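I finally covered the table in the back room

The table in the back room has been bare since we moved in. It's a decent table, but the top had rings all over it from whoever owned it before us, and a long scratch down one side that caught on sleeves. I sanded a test patch last spring and didn't like what I saw, so I left it alone and put a newspaper under anything I cared about.

In October I decided to cover it. I looked at oilcloth first because that's what my mother had. Oilcloth is easy to wipe but I don't like how plates slide on it, and it's loud. Every time you set down a glass you hear it. Then I looked at a heavy cotton from Kullby, which was fine, but it wrinkled where the roll had been folded and the store said that wouldn't fully come out.

What I ended up with was a felt-type fabric from a remnant place in Flivulport. The color is slate blue. The table is 900 mm one way and the piece was wide enough to go over with plenty to fold under. I paid 12 dollars for it, and the drive cost me more than that in gas.

Putting it on took an evening. I vacuumed the tabletop, laid the fabric out, and left it overnight with books on it so it would relax. The next day I pulled it tight and clipped it underneath. I thought about stapling it, but clips come off and I'd like to be able to shake it out. My neighbor Saturnino Bustamante lent me the clips. He has a box of them from when he used to sell at the market in Didinthorpe and he didn't want them back.

I told myself I'd keep the table clear. That was the plan for about a day. It's the surface closest to the door, so everything that comes in with a person gets put down there first, and most of it stays until someone needs it again.
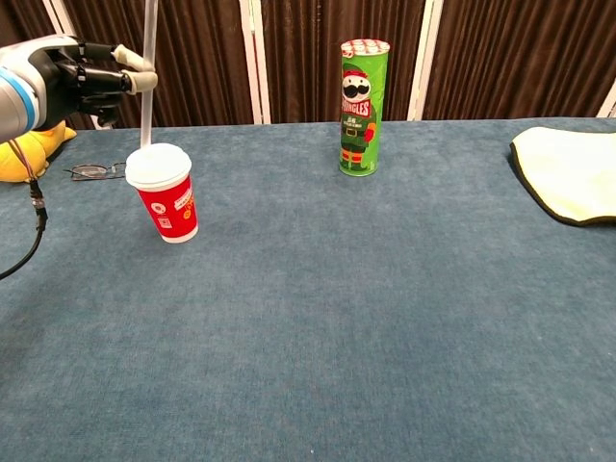
The back room table with its new cover. Red cup, Pringles, glasses.

The glasses are a bad habit of mine. I fold them and put them down flat wherever I happen to be, and then I walk around the house looking for them. At least with the felt the lenses aren't going straight onto hard wood. I have a case for them. I think the case is in the car.

The Pringles can is the green one. I like that can more than I like the chips. The mascot has a whole outfit, with a belt and striped legs and brown boots, and I hadn't looked at it properly until it had been standing at the back of the table for a while. When it's empty I may keep it for knitting needles, which have been in a jar that's too short for them and tips over.

The yellow plush goes on the table too. I've moved it to the shelf many times and it comes back. Gil likes it within reach, and I've stopped arguing about it.

Drinks were my main worry with this fabric. Felt isn't something you can wipe down, and anything with sugar in it is going to leave a mark if it sits. So the rule in the back room is that a cup has to have a lid. Paper cups with a lid and a straw are fine. Open mugs go to the kitchen. I've broken the rule twice with coffee, and both times I held the mug the whole time and didn't enjoy it much.

The other thing I'd warn people about is lint. Felt holds on to every little speck and crumb, and on a color this dark the pale ones show. A dry brush gets most of it. I tried a sticky roller and it pulled up fuzz, so I quit after one pass. A damp cloth just pushed the crumbs around.

I do like how it feels to work on. Paper doesn't slide. Cards are easy to pick up. I did a jigsaw puzzle on it the first week, 700 pieces, and they stayed where I put them even when I leaned on the corner. Writing on a single sheet is no good because the pen goes through, so I keep a magazine nearby for that.

I've got a strip left over, long and narrow. It might do for the windowsill, or for the inside of the drawer where the scissors rattle. I'll measure both this weekend.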